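Sell Dry Goods by Weight, and Print the Weight Large

The unit price label is the most useful piece of text in a grocery store and usually the smallest. On the shelves at Vollus, the store nearest my office, the package price is set in type several times taller than the price per pound. A shopper comparing two bags has to bend down and read both labels, and the labels do not always use the same unit. One brand is priced per ounce, the next per 100 grams.

Package sizes make the problem worse. Lallero sold its long-grain rice in a 2,000 gram bag until last November. The current bag has the same height and width and holds less. The shelf price did not change. Nothing about this is illegal, and the net weight is printed correctly on the back. My objection is that the correction is left to the buyer, who is expected to remember a number from the previous purchase.

Bulk bins avoid most of this. The bin has one price, the scale has one unit, and the customer decides the quantity. Chu, a smaller store across town, carries over 30 dry goods this way, and its labels show the price per pound and nothing else.
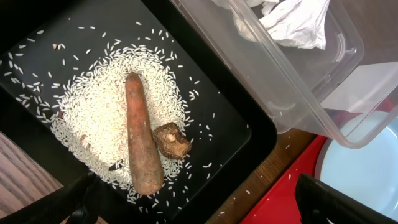
The usual complaint against bins is waste at the scoop. Dry grain does travel. Tip uncooked white rice onto a flat tray and the mound thins out at the edges, single grains lie well away from it, and a few end up past the rim on the wood. Spillage of this kind is a handling cost, and a store can measure it and price it. A bag that shrinks without notice is a cost the customer has no practical way to measure. Stores that keep the bags should at least print the unit price at the same size as the package price, in one unit for the whole aisle.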